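Dalen kit thread, 20 February 2026. Two hand-held grippers plus software, rented from Provura. Had it eight days, goes back tomorrow. Typing this between takes so bear with me

1/
What you're paying for: two grippers, chargers, a hard case, and the Fukuvum app that sorts your takes. You do the task by hand with the grippers, it records, you get files your robot arm can train on. No arm in the box. Read the listing twice, I've seen people get that wrong

2/
Setup was quick. Case to first usable take in a morning, and a chunk of that was me hunting for a charger that was under the foam. The printed guide skips pairing the second gripper. It's in the app under "add hand," which, ok

3/
Been doing kitchen table type tasks. Sticks, spoons, cups. Thin stuff is where I expected it to fall apart so I started there

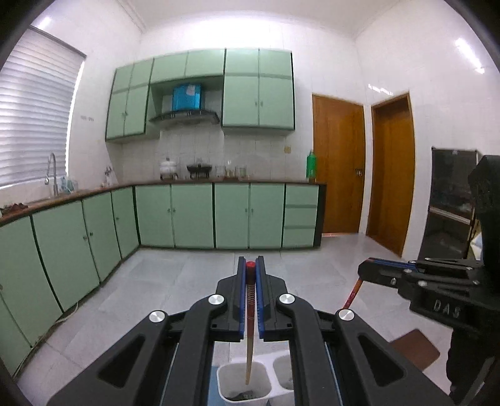
Grip on narrow things is the best part of this kit. You feel the squeeze in the handle and you can back off a little without dropping. My old pair was either clamped or open, nothing in between

4/
The blue pads. Grippy, soft enough, wipe off fine with a damp cloth. Grit is another story, it gets down in the ridges and then you need a toothbrush. Kit does not come with a toothbrush. Or spare pads! Spares are extra, ordered seperately, and they ship from a different warehouse

5/
Weight. First hour, fine. Third hour, my left thumb was filing a complaint. I'd plan on short sessions and swapping hands. If you've got small hands try to borrow one before you rent, the reach to close it all the way is long

6/
Two-handed takes are good once you get the hang of it. Trick is to park the hand you aren't using off to the side and KEEP it there. I kept drifting in to help and the arms knock each other. Loud clack, take ruined

7/
Numbers because someone will ask. 823 takes total. App flagged 31 of them as bad. I went back through the flagged ones and most were fair — me bumping the table, me sneezing, one where I put the gripper down mid task to answer the door

A few I'd have kept. You can overrule it but only one take at a time, no bulk button. Please add a bulk button

8/
The task I ended up liking for testing is chopsticks into a utensil caddy. Sounds easy. The stick wants to spin between the fingers and if you grab too low it swings out when you tilt. Grab up near the painted end, keep it vertical, come straight down

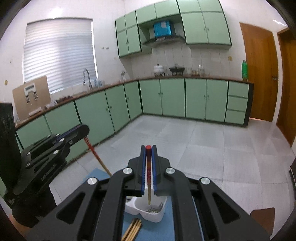 9/
Battery. Box says all day. I got a working day with a top-up at lunch. Charging both at once from the one brick is slow, bring your own second charger

10/
Fukuvum app, good: you can label a take by voice right after it stops. Saves so much time. Bad: it heard "chopstick" as "shop stick" for an entire afternoon and I didnt notice til export

11/
Export is plain folders, one per take, and it opened in our stuff without any converting. Upload is slow if you're on house wifi. Let it run overnight. It does pick up where it left off if it drops, tested that by accident

12/
Support: wrote to them three times. Two answers same day, both useful. The third was about the billing page and I'm still waiting, so if you work at Provura, hi

13/
vs the Kosov kit, which I rented in November. Kosov is lighter and the case is nicer. But the fingers on that one had play in them and thin objects were hit or miss for me. For boxes and bottles I'd go Kosov. For cutlery, sticks, pens, anything skinny — Dalen, easy

14/
Who should skip it: anyone with one small job. The minimum rental is too long for that and you'll spend the first day just learning to hold the things. Who should get it: you've got a list of tasks, a table, a bit of patience

15/
Would I rent again, yes. Would I buy, not at the current price and not till spare pads are in the box

16/
Someone asked in replies about the screw caps, whether they come loose. Not so far. I check them when I pack up, takes a minute

17/
Got one more evening with it so send me object requests. No eggs. Already did eggs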